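Bovico introduces the Plindesach, an analogue delay pedal with three voices

2023-11-12
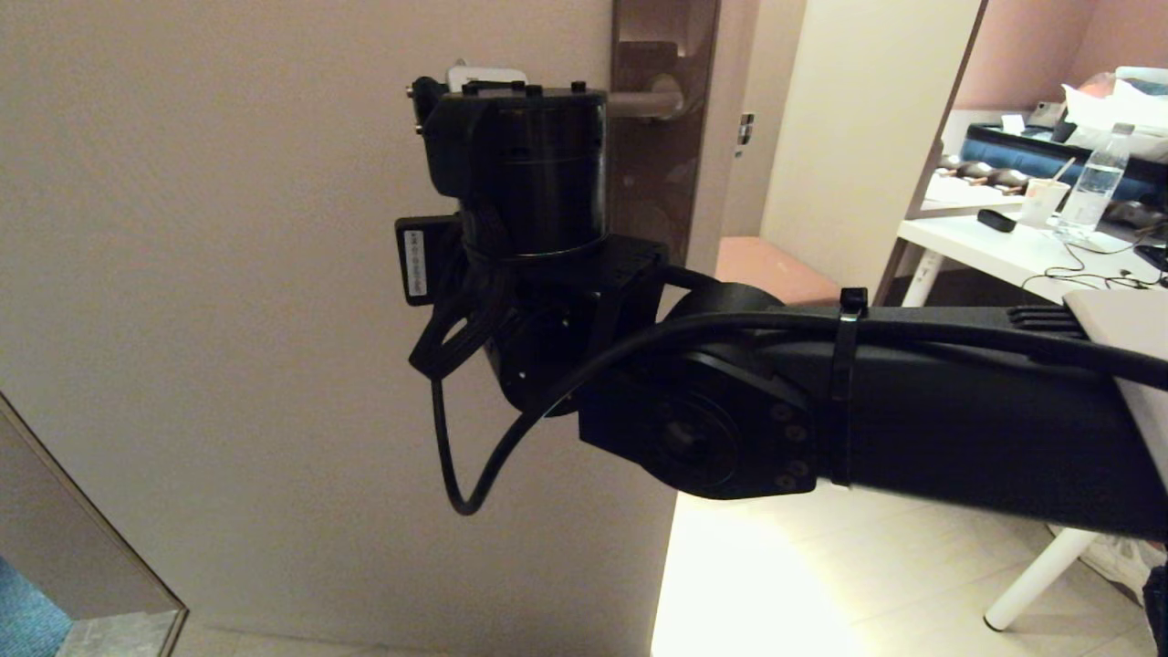
Bovico, the maker of effects pedals and small amplifiers for guitar and bass, today announces the Plindesach, an analogue delay in a compact housing. The pedal goes on sale through the company's dealers in the coming weeks and replaces the Simon delay, which left the range in September.

The Plindesach is built on the same type of bucket-brigade circuit as its predecessor, but the signal path has been redrawn from input to output. The dry signal now stays fully analogue and is never mixed down or filtered on its way through the pedal. Players who found the Simon a little dull at higher mix settings will hear the difference most clearly with single-coil pickups and a clean amplifier.

A small toggle switch on the face of the pedal selects one of three voices. The first, Dark, keeps the soft top end for which the Simon was known, with each repeat losing a little treble until the echo fades behind the playing. The second, Open, lets more of the pick attack through and suits rhythm parts where the repeats must be heard in time. The third, Worn, adds a slow and slightly uneven pitch movement to the repeats, in the manner of an old tape machine that is due for service. The depth of this movement can be set with a trimmer inside the pedal, which is reached by removing the base plate.

The main controls are Time, Repeats and Mix. At low settings the Time control gives a short doubling effect that thickens a vocal line or a solo without an obvious echo. With Repeats turned past the last mark, the pedal begins to feed back on itself, and the level of this feedback is held by a limiter so that it does not rise beyond the level of the instrument. The limiter can be heard working on very loud signals. Bovico has kept this behaviour after trials with players who preferred it to a cleaner design.

A second footswitch is provided for tap tempo. It can also be held down to push the repeats into feedback for as long as the foot remains on the switch, with the repeats dying away at their normal rate on release. Delay time may be controlled from an expression pedal through a socket on the rear panel. The expression pedal is not supplied.

The bypass can be set to one of two modes when the power is connected. In the first, the repeats stop at once when the effect is switched off. In the second, they are allowed to ring out while the dry signal continues. The chosen mode is stored and remains in place until it is changed.

All sockets, including the power inlet, are on the rear of the housing, so that the Plindesach can be placed close to other pedals on a board. It runs from a standard 9-volt centre-negative supply. There is no battery compartment. Bovico advises the use of an isolated supply where the pedal shares a board with digital effects, as noise from a shared supply may be heard in the repeats.

The Plindesach has been designed to work alongside the Jiller, the company's low-gain overdrive. The output level of the Jiller at its middle setting matches the point at which the delay begins to compress, and the two pedals may be used in either order. With the Jiller placed first, the repeats are full and even. With the Jiller placed last, the repeats clean up as they fade, and the Repeats control should be set somewhat lower.

Availability and warranty

The first production run is limited to 3,000 units, finished in matt grey with cream lettering. Later runs will carry the same circuit in a different finish. Dealers may place orders from today and will receive stock in the order in which requests are confirmed.

Each pedal is supplied with a printed manual in English, German and French, four adhesive rubber feet and a warranty card. The warranty runs for three years from the date of purchase and passes to a new owner if the pedal is sold with its original receipt. Pedals bought directly from Bovico may be returned within 14 days in their original packaging.

Owners of the Simon are informed that repairs and spare parts for that model will remain available for 10 years. Requests should be sent to the service department with the serial number, which is printed inside the base plate.

Reviewers wishing to borrow a Plindesach should write to the Bovico press office, stating the publication and a delivery address. Sound samples of all three voices, recorded with guitar, bass and electric piano, are available on request.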